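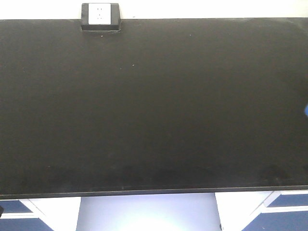
Bench Robot FAQ

I get the same handful of questions about the arm I've been setting up in the shared workshop at Drandden, so I finally put the answers on one page. I'll add to it when I feel like it!

What is the arm supposed to do?
Tidy up, mostly. I want it to put glassware away and wipe the bench when I'm done for the night. The project is called Pratum, which was the name of the folder I started it in, and it stuck.

Why a black top?
I painted it myself with two coats of matte paint, and I love how little glare I get from the ceiling lights. The downside is that it shows every smudge and every bit of dust (I've given up). Clear glass on black is also pretty hard for the software to pick out, so everything glass goes into white bins along the wall. Is clear on white any easier? A little, if the light comes from the side.

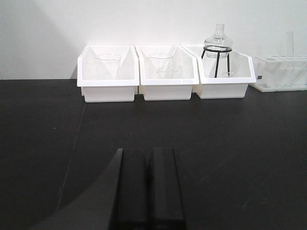
Bins at the back of the bench, with beakers and the bottle on its stand.

Where did you get the bins?
Livum, the storage place by the highway. They were 6 dollars each. Get the kind with the low front so the fingers can reach in without banging the rim. I learned that with a different set, and I still have those if anybody wants them.

How good is it at picking things up?
Depends on the thing! My last long run was 50 tries with one small beaker and I was thrilled with how it went, then I moved the lamp and had to redo nearly 15 of my saved positions. Tape down your lamp.

Does it do cloth?
Yes, and cloth is way more fun than glass. You can grab it badly and nothing breaks. I close the fingers slowly, lift a couple of inches, wait a second, then move. Folding is a whole other story and I'm not there yet.

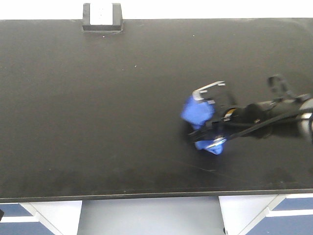
Zariņš wrote in to say that a damp cloth is a different animal from a dry one, and that I should save a separate grip setting for each, with the wet one lifting at half the speed. I've got that on my list for September.

Can I come use it?
Sure, if you're a member. Evenings after 7 are best. Find the stop button before you touch anything else, please, and put the beakers back in the bins.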